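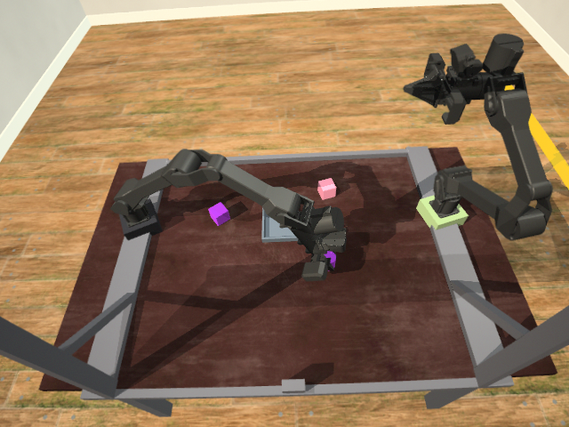 Plank floor, dark rug and a gray metal frame.

I've been meaning to get to the Clernbridge mill open day for years, and this time I finally got my act together and booked. Two buses and a long walk up from the river, and I was at the gate before they'd even put the sign out!

The mill belongs to Urrutia, who have been making wool blankets there longer than anyone in town can remember. Tickets went fast (260 places, all gone by the weekend) and they split us into groups by the color of our wristbands. Mine was green and started in the sorting room, where the fleeces come in. The smell hits you on the stairs. I loved it, but the couple next to me did not.

Next came the carding machines, which are enormous and so loud that our guide gave up and used hand signals. Then the dye house, warm as a bath, with the new Ceranano shade dripping off the racks. It's a sort of rusty orange and I want a whole sofa in it.
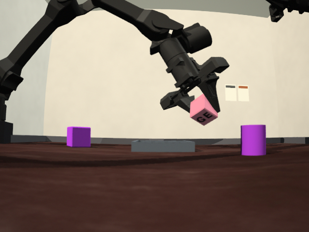

Herov

The weaving shed was what I came for. They have 42 looms in there, and we got to stand right behind the yellow line while a plaid blanket crept out inch by inch. One of the weavers let us feel the cloth before and after washing, and I couldn't believe it was the same stuff. It goes in like a doormat and comes out like a kitten. She told us one warp can take 3,000 threads, every one of them tied in by hand if the pattern changes, and I get cross threading a needle.

Lunch was soup and a cheese roll in the old canteen, very decent, though the line was slow and they ran out of the apple cake. The shop is at the far end of the yard. I went in for socks and came out with socks, a throw and a bag of yarn ends I have no plan for.

They're doing another one in February, when the dye house should be even nicer to stand in. Wear flat shoes, the stairs are steep.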